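Lamport gripper trials

The Lamport gripper trials are a run of bench comparisons between two-finger grippers for small tabletop arms. Started at the Perkby workshop, later picked up at other benches. The trials compare fingers, wrist cameras and controllers on the same short list of hand-sized jobs. Name comes from the Lamport bench, the first table used, and it stuck even after the table was replaced.

Background

Early work was mostly lifting blocks. Every gripper did well on blocks, so the results were not much use to anyone choosing between them. The list was rewritten in September around things that slip, tip over or leave a mess: lids, cloth, plugs, stamps. Any job where the arm had to hold a tool and then use the tool on something else was marked as a tool job and scored apart from the plain lifting ones.

A full round is 385 attempts for each pair of fingers. That takes most of a week with one operator. Shorter rounds exist but are not put in the main table.

Grippers compared

Perkby soft-pad. Wide fingers with rounded pads. Forgiving on round handles, poor on anything thin. Pads pick up dirt and have to be wiped, grip drops off quickly if they aren't.

Gidey narrow. Stiff, flat tips. Good on edges and sheet goods. On a bulb-shaped handle it tends to hold at two small spots and the tool swings. Later version has a shallow groove cut in each tip, which helped alot.

Plain stock fingers. Whatever came with the arm. Kept in as a baseline. Often closer to the Gidey than people expected, and much cheaper to replace.

All three close with the same motor and the same force setting. An earlier round let each maker pick the force, and the results were thrown out.

Controllers

Two were used. The first is a simple position controller - go here, close, go there. The second, called Plunder, watches motor current and backs off when the tool meets something hard. Plunder was written for picking mixed parts out of a bin and was never meant for pressing jobs, but it handled them better than the position controller in most rounds. Main complaint is speed. It pauses before each contact, and over a full round the pauses add up to hours.

Settings are kept in a plain text file next to the results. Older files use a different order for the columns, check before comparing.

Cameras

Each bench has a wrist camera and at least one fixed view of the table. The wrist view is best for the last few inches, when the fingers are close to the object. It is weak for planning as the fingers block a good part of what is underneath. The fixed view has the opposite problem, the arm gets in the way just as the grip happens. Runs with both views did better than runs with either one alone, for every finger type.

Window light is a known trouble. Shiny lids throw highlights that move through the day, and a position learned at 9 in the morning can be off by late afternoon. Some benches now close the blinds. Others leave them open on purpose so that the round covers both.

Stamping and inking job

Counted as the hardest job on the list. Red tin with a gold lid, a red hand tool with a rounded handle, a sheet of white paper. The tool has to be picked up, brought to the tin, then set down flat on the paper. 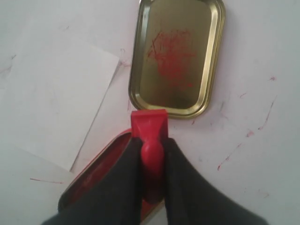
Tool in the fingers, wrist view 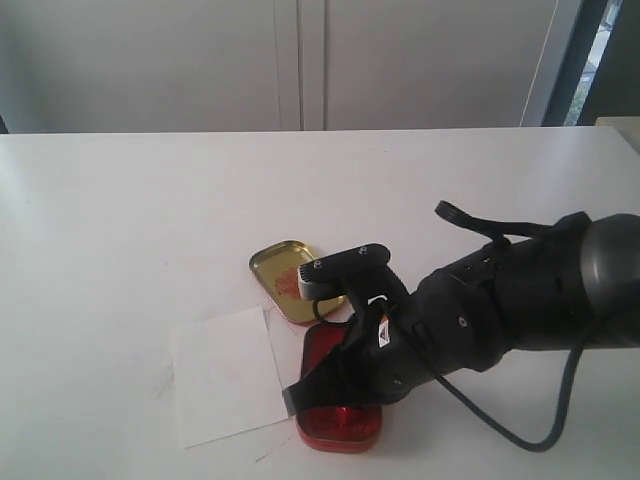 Scoring is out of 5. One point for a clean pickup, one for reaching the tin without moving it, one for even contact, one for landing on the paper, one for putting the tool back. Marks on the table cost nothing under the current rules, though this has been argued over. The lid is left where it is between attempts unless the arm knocks it to the floor.

Rounded handles are the main cause of lost points. The tool can turn a little in the grip and still look fine, then come down on one corner. The Perkby pads turned least. The Gidey tips lost 16 points in one session to this alone, nearly all before the groove was added.

Limits

Not a standard, and the numbers shouldnt be read as one. Table heights differ, arms differ, operators get tired. Wear is not tracked well either - a set of pads may go through several rounds before being swapped, and the swap isn't always written down. No results yet for three-finger grippers or suction.

See also: Wrist camera placement; Force limits on small arms; Plunder (controller)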